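Changing a toddler's surname to a double-barrelled one: worth doing before school?

Asked in Family and Parenting, February 2020
2 answers, 1 comment

Our daughter is two and has my husband's surname, Braltov. I kept my own name, Cárdenas, when we married. At the time we registered the birth I was tired and said yes to his name alone, and I have regretted it on and off ever since. He is fine with changing it. His mother is less fine with it, but that is a separate matter.

We are thinking of Cárdenas Braltov, either with a hyphen or without. What I want to know from people who have been through it:

Does a hyphen make life easier or harder with forms, daycare, airlines and so on?

Did you lose the accent? Mine gets dropped on roughly half of what I receive and I have stopped correcting it, but I would like hers to be right from the start.

Is it better to do it now or wait until she can have a say? She starts kindergarten the July after next and I would like one name on the enrolment papers.

She has a passport already, if that matters. We live in Australia and she was born here.

Edit: I have been trying it out on her things to see how it looks written down. Drink bottle, hat, lunch box. It is long. On the hat it goes over the seam. 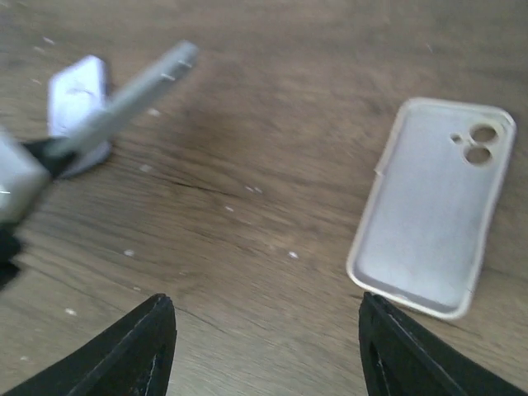 Phone case, inside facing up.

Edit 2: Thanks for the replies so far. We are leaning towards no hyphen.

Answer 1 (marked helpful by 67 people)

We did this when our son was three. His name went from Prarkska to a double name with mine in front. Both parents signed, we sent certified copies of our ID and his birth certificate, and we waited. The new certificate came in the ordinary post. Check the rules for the state where she was born, and where she lives now if that is different, as they are not all the same.

On the hyphen: we left it out and I would put it in if I did it again. Without it, people take the first surname for a middle name. The doctor's office has him under P and the dentist has him under my name. At daycare he was on two lists for a while. With a hyphen they at least keep the two halves together, although some booking systems take it out and run the whole thing into one word.

The passport does matter. You will need to get it changed after the new certificate arrives. Don't book a trip in between. We had flights in his new name and a passport in his old one and spent a very unpleasant morning at the check-in counter.

Make a list before you start. Ours had 9 places on it: Medicare, the passport office, doctor, dentist, daycare, the bank, the library, swimming lessons and his grandparents' health fund. The bank took the longest.

As for waiting until she has a say, she can change it again when she is grown up. At three ours didn't notice. At six he would have, because by then he could write it.

Answer 2

just pick one name, kids don't care. I went to school with a girl who had three surnames and she used the shortest. Save the money, we were quoted 400 all up with the passport and the certified copies and decided it could go towards the pram

Comment on Answer 1, from the person who asked

Very useful, thank you. I hadn't thought about the library. Did you have any trouble with the order of the names? My family would put the father's name first and the mother's second, so to my aunts Cárdenas Braltov will look as though my husband is the Cárdenas. He thinks this is funny. I'm not sure I want to explain it at every Christmas.

Reply from the author of Answer 1

No trouble, but neither of our families has a custom about it. We went by sound. Say the whole thing out loud with her first name in front, the way you would if she was about to run onto the road. Ours was awful one way round and all right the other.

I forgot to answer you about the accent. We don't have one, but my sister-in-law does and her advice is to ask in writing for it to be on the certificate, then check the certificate the day it arrives. Hers was missing and had to go back.

Related questions

Can I use my maiden name as a middle name for the baby?
Is Cendine too unusual for a girl?
Grandparents keep using the old surname on cards
Different surname from my child, do I need a letter to travel?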